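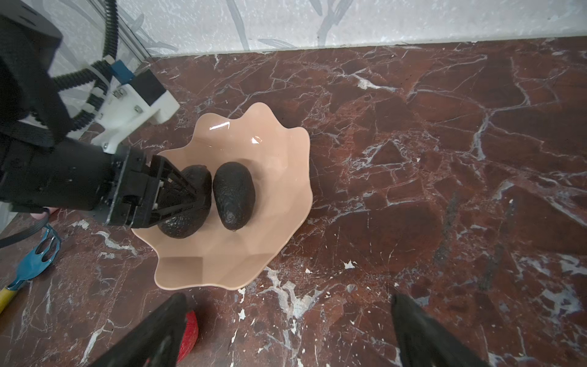
Two avocados in a scalloped peach bowl.

Corrado Fiore picks up the phone on the second ring and asks if I have finished the book. When I tell him yes, at 2 in the morning, with all the lights on, he laughs so loudly that I have to hold the phone away from my ear. "Good! Then we can talk about everything. The worst is when they've read to the middle and I have to tiptoe."

I won't talk about everything, because I want you to read The Plustau Pianos without knowing where it goes, and I promise to keep the last part of our conversation to myself. But I loved this book, and I had been wanting to ask its author questions since chapter one, so I'll tell you what I can.

The setup first, for anyone who hasn't come across it. A piano tuner, retired and not very happy about it, gets a letter from a music school in a hill town called Grindov. The school closed years ago and the building is being sold. Before the sale, somebody wants all the pianos put in order, every one of them a Plustau, 36 in all, most of them not played since the last students left. He takes the job. He moves into a room on the top floor with a hot plate and a view of the parking lot, opens up the first piano, and finds a strip of paper tucked behind the hammers with four words on it. He opens the second one and there's another strip. By the end of the first week he knows he is reading a confession, out of order, and that whoever wrote it expected the pianos to be opened in a different sequence than the one he picked.

I asked Fiore where that came from, and he told me it started with a sewing machine.

"My aunt had one in a cabinet, and when she died I was the one who cleaned it out," he said. "Down in the bottom there was a note folded very small. It was a grocery list. Flour, eggs, matches. That's all! But for maybe five seconds, while I was unfolding it, it could have been anything. I wanted to write a whole book that lives in those five seconds."

Why pianos, then?

"Because a sewing machine has room for one note," he said. "And because nobody opens a piano. You can have one in your living room your whole life and never look inside. I play very badly, I should tell you. I had to ask a tuner to let me follow him on his rounds, and he was patient with me, and he told me the things people leave in there. Pencils, coins, a dental retainer. He once found a wedding ring and the family said it wasn't theirs."

The ring made it into the book, by the way, in what is probably my favorite chapter. So did the retainer, which I was very happy to see.

What surprised me most on a first read was how funny it is. The premise sounds grim, and there is a death at the center of it, a music teacher who went down a stairwell one November and was written off as an accident. But the tuner is such good company. He complains about the bread. He has opinions about humidity. He carries on a one-sided feud with the real estate agent, who keeps bringing buyers through while he's working and asking him to "play something nice," and he always plays them the same scale, very slowly, until they leave.

"He started out much sadder," Fiore told me. "In the first draft he was grieving on every page, and I was bored with him. My editor at Giretti wrote in the margin, would this man ever have a sandwich? And she was right. Sad people have sandwiches. They get annoyed about parking. Once I let him be annoyed, he started noticing things, and of course a man in a mystery has to notice things."

I told him I thought the grief was stronger for being mostly off to the side. There is a moment when the tuner reaches for a tool and says "thank you" to nobody, and you understand that his wife used to hand it to him. That's the whole paragraph. I had to put the book down for a bit.

"I wrote two more pages after that line," he said. "Very beautiful pages. I cut them on a train and I was in a bad mood until dinner."

We talked for a while about fair play, because I'm the kind of reader who keeps a bookmark with suspects written on it. I had three names by the middle and I was wrong about all of them. I went back afterward, convinced he had cheated, and he hadn't. It's all there. One of the most important clues is in a conversation about radiators that I'd practically skimmed.

Fiore was delighted to hear about the radiators. "Everybody skims the radiators! I made it a little dull on purpose. Not too dull, because then an editor cuts it. It has to be dull the way a neighbor is dull, where you keep nodding. I rewrote that page more than any other page in the book."
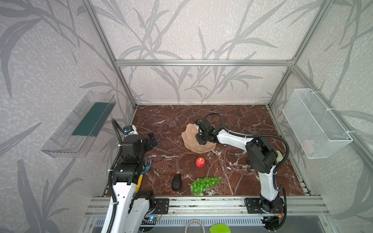 He keeps his clues in a school notebook, he said, one page for each, and on each page he writes down who knows it, who thinks they know it, and what the reader has been told. "If the third column gets ahead of the second, I'm in trouble, because now the reader is waiting for my tuner to catch up, and readers don't like to wait. If it falls behind, then I'm hiding things, and they like that even less." For The Plustau Pianos he also needed to keep track of the strips of paper, where each one was and what it said, and in what order the tuner would come to them. He typed them all up, cut them out and laid them on the floor of his hallway. They stayed there for most of a winter. His family learned to walk along the wall.

Did the confession exist as one complete text before he cut it up?

"Yes, yes, it had to. I wrote it straight through in one afternoon, in her voice, and I didn't change it afterward. It was a rule I made. If the tuner needed a certain sentence at a certain time, too bad, he had to find it where it was. I think that's why it feels a little stubborn. A real confession wouldn't care about my chapters."

I'd noticed he said "her voice" and I must have made some kind of noise, because he stopped short and then said it was fine, the reader learns that much on page 15. (I checked. It's in the second strip.) So I can tell you the writer of the confession is a woman, and that there are a great many women in this book, and that it will not help you one bit.

I wanted to know about Grindov, too. It isn't on any map, and yet I could draw you one, with the bakery at the bottom of the steps, the bus that turns around in front of the pharmacy, and the long wall where the teenagers sit. Fiore grew up in a town that size and says he borrowed the steps and the wall and made up the rest. What he wanted was a place where people are polite to a stranger and tell him nothing.

"When I was a boy a man came to repair the church clock," he said. "He was there some weeks. Everyone fed him. Everyone! He ate in all the kitchens. And I remember my grandmother saying, after he left, such a nice man, and I hope he didn't hear anything. I've been thinking about that sentence for my whole adult life. What would he have heard?"

You can feel that grandmother all through the book. The baker's mother, who sends up soup every evening and asks the tuner the same three questions when she comes back for the bowl, might be the best character Fiore has written. She frightened me more than anyone in the book who raises their voice. I told him so, and he said that his own mother read it and thought she was "very well brought up."

This is his second novel. The first, The Long Wall, came out from a small house and is harder to find, though Sutherland Books had a couple of copies on the shelf when I stopped in, and I took one. It's a quieter story, hardly a mystery at all, and it shows him working out that dry way of ending a chapter a line earlier than you expect. If you like The Plustau Pianos, I would go looking for it. Fiore himself is a little shy about it. "There is too much weather," he said. "I was young and every time I didn't know what should happen, it rained."

And what about the tuner? Would we see him again? I was hoping so much for a yes that I asked it twice, in two different ways.

He took a while to answer. "I didn't plan it. He was supposed to finish the job and go home. But I've had a letter from a reader who restores church organs, and she told me how big they are on the inside. You can stand up in there. You can walk around." I could hear him moving papers on his desk. "So I bought another notebook. I have one page filled in. Please don't tell my editor, she'll want to see it."

I said I couldn't make any promises on that one. We went on to the ending after that, and the stairwell, and who left the lamp on, and I'm leaving all of it out. Come and find me when you've finished. I would love to know which names were on your bookmark, and whether you skimmed the radiators.

The Plustau Pianos by Corrado Fiore is published by Giretti and is out now in hardcover.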